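Cold Water Washing and Shrinkage in Cotton T-Shirts
Student project report, Textiles and Clothing
01/07/2026

1. Background
Most care labels give a highest wash temperature, but many people in our residence hall wash everything on hot. We wanted to know how much a cotton shirt shrinks over repeated washes and whether cold water makes a difference.

2. Method
We bought plain cotton shirts from Hultby in one size and divided them into a hot group and a cold group. Each shirt was measured before the first wash, from the shoulder seam to the hem and across the chest. All washing was done in November in the Nukon machine on the ground floor, with the same powder and the spin set to 600 rpm. Shirts were dried flat on a rack. We did not use the dryer, which would have been a second cause of shrinkage.

Starting length was 70 cm for every shirt. Measurements were repeated after each wash, with the shirt smoothed by hand on a table and not pulled.

3. Results
The hot group lost 3 cm in length on average, most of it in the first two washes. The cold group lost less than 1 cm. Chest width changed very little in either group. Color loss was judged by eye and was slightly stronger in the hot group.
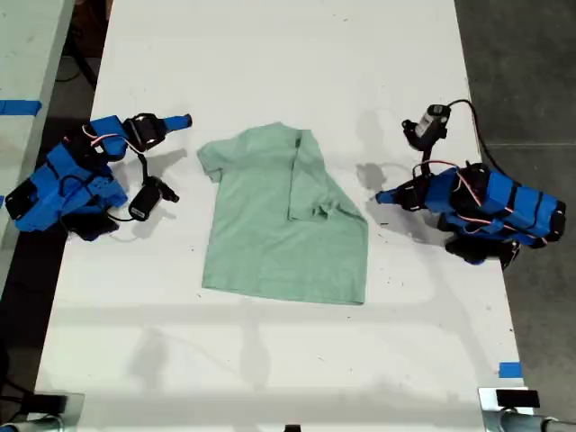
Figure 1. Short-sleeved T-shirt in pale mint green, right side folded in over the body.

4. Sources of error
A cloth tape can stretch, and two of us took turns measuring. One set of readings from the cold group was left out after the hem line was misread.

5. Further work
We would repeat the test with a cotton and polyester blend and include the dryer.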